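2 min read
Last updated: Mon 24 December

So our little fiddle circle in Mollville played its last evening of the season, and I have been humming the closing waltz all through the dishes. Bear with me, this will take a few posts.

For anyone new here, we meet in the old Hurkance hall and learn tunes by ear, no sheet music, the way the mill families used to pass them along. When I joined in October I knew exactly 2 of them, and one of those I knew badly.

I now have 24 under my fingers! Well, 23 and most of "Marinho Crossing," whose second part still runs away from me every single time.
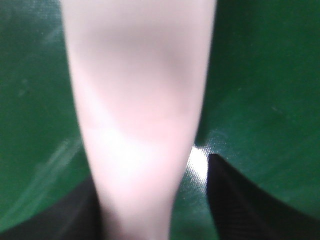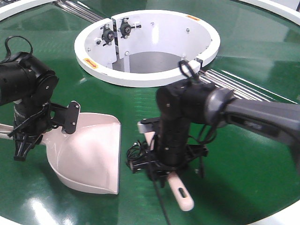
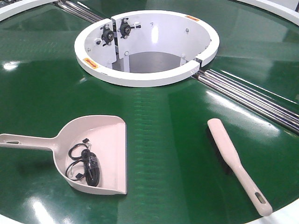

What I love best is how the older players start a tune without saying its name, and you just have to listen until your hands catch up (mine take a while, but they're very patient with me over in the back row).

The oldest fiddler in the circle is 77 and learned "Sameck Reel" from her grandfather in the kitchen. She plays it slower than the recordings do, with a lovely little hitch before the turn, and I've been trying to copy that hitch all week.

We start up again after the holidays. Bring any fiddle you've got, and if it needs strings, come early and we'll help you put them on.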